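# The wall that took its time
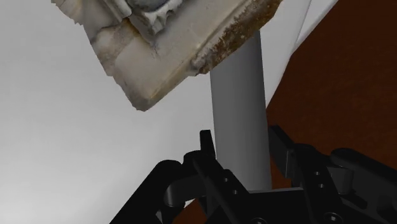
*Cream, tan and brown: a stone-like slab with a ragged outline, in a computer rendering.*

Eyvindur Østergaard bought the field at Pilemura for the view and got a wall with it, or most of one. It ran along the northern edge for over 200 paces, and in 13 places it had fallen into the grass. The estate agent's sheet called it a feature. The neighbour called it a sheep problem.

He had never built anything in stone. He had kept accounts for a ferry company and retired with a good pair of boots and a bad shoulder. A builder quoted him 3978 for the full repair, without carting. He put the letter in a drawer and signed up for a weekend course in Illia, two valleys over.

Dry stone walling uses no mortar. The weight of each stone holds the ones beneath it, and small pieces packed into the middle keep the two faces from moving. A good wall leans inward as it rises. Long stones go right through from side to side at knee height, tying the faces together. None of this is hard to understand, and Østergaard says he had the whole theory by lunch on the first morning.

"Then they gave me a heap and I stood there," he says. "I picked one up, it didn't fit, I put it down. I did that until the tea came."

The habit he was taught to break was putting a stone back. Wallers like to place whatever they have in their hands, and will turn it a few times to find the side it wants to sit on. It saves the back as much as anything. By the second afternoon he had built a length about as long as a bench, and the instructor pushed one end of it over with her foot.

At home he started with the smallest gap. He stripped it down to the footings and sorted the stone on the grass – big ones furthest away, copes along the hedge, fillings in old feed buckets. The stone at Pilemura splits into flattish pieces with poor edges. It is pale when freshly broken and goes brown where the weather gets at it, so for the first year any mended section shows up clearly from the road.

That first gap took him 6 days. The next took four. He works from breakfast until the shoulder complains, usually before noon, and does nothing at all in frost. Bach, the dog, lies on whichever pile he needs next.

Two sections have come down again. One was built in a hurry in October, with the long stones laid along the wall instead of across it. The other he blames on a cow.

There are five gaps left. The worst is at the bottom corner, where the ground is soft and the old footings have sunk out of sight. He has dug down to look for them twice. The neighbour has lent him an iron bar and moved the sheep up to the Ulano side until spring, when the two of them plan to start on it together.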